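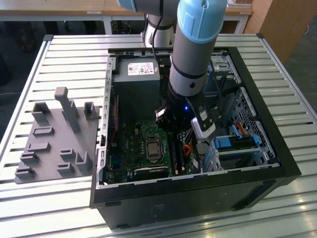 An open desktop computer tower on a work table.

Last updated: August

Product review: Ferrand home blood pressure monitor
Reviewed by Ghazala Rind; clinical comments by Ertuğrul Işık

The Ferrand is an upper-arm blood pressure monitor intended for adults who have been asked to record readings at home. Our unit assessed it over 7 weeks in the outpatient hypertension clinic, using two devices and both of the cuff sizes supplied.

Readings were compared with those taken by trained nurses. Agreement was good for systolic pressure in most patients. It was weaker in patients with an irregular pulse, and the monitor should not be the sole basis for treatment decisions in that group.

The memory holds 500 readings, divided between two users. Transfer to a computer is by cable only, and the export file required manual correction of the time column before it could be added to the patient record. The display is large and legible. The printed instructions place cuff positioning near the end, where several patients missed it.

The monitor is recommended for routine home use, subject to a cuff fitting at the clinic. Patients with large upper arms should be offered a different model.

This site uses cookies to measure visits. Accept | Manage settings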